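Brevisar adds grip-width planning to Ovent release

Brevisar has released a new version of Ovent, its planning software for two-handed manipulation, with a module that picks a grip width before the fingers reach an object. The module is called Cistia and is switched on by default.

Earlier versions closed the jaws until the motor current rose, then stopped. That suited boxes and tins. Soft packets and fruit were harder, and users often ended up tuning a force limit for each item by hand. 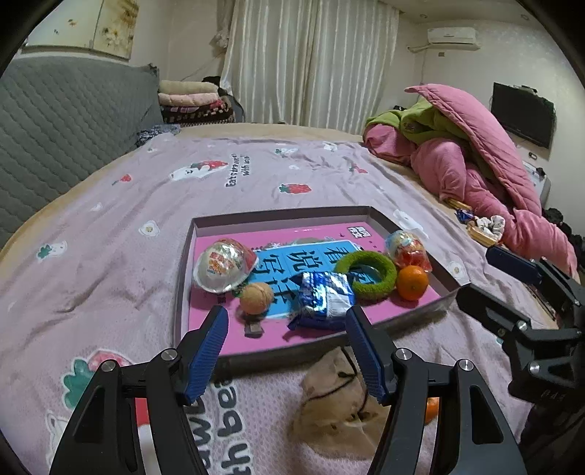 Cistia estimates the width and stiffness of an object from the wrist camera and sends the controller a target opening, along with a closing speed. If the finger pads slip, the planner tries again from a new angle – up to 3 times before it hands the task back to the operator.

"Small things lying close together were our weak spot," said Ruairí Costello, who leads the planning work. "The old code treated a mandarin and the packet beside it as one lump."

The module was trained on 503 household recordings made with hand-held grippers, many of them on beds and other soft surfaces where objects sink or roll.
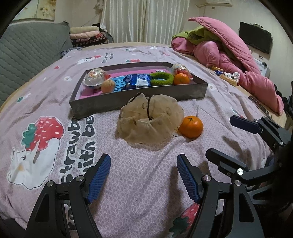

CORK, 2026-03-17

The release also changes how the two arms share a workspace. Each arm now reserves the space it plans to move through, and the other waits or goes around. Bernadette Mulcahy, who looks after the controller, said the old version stopped both arms whenever their paths crossed.

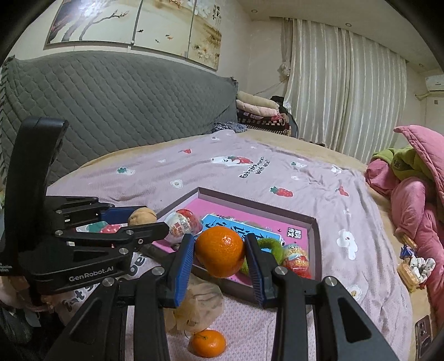

Reservations can be viewed and replayed in Mahrous, the company's log viewer, which now colours each path by arm. Logs recorded before November need to be converted first. A command-line tool for this comes with the release.

Known problems include poor width estimates for clear packaging and for mesh bags. A fix is planned for the next update.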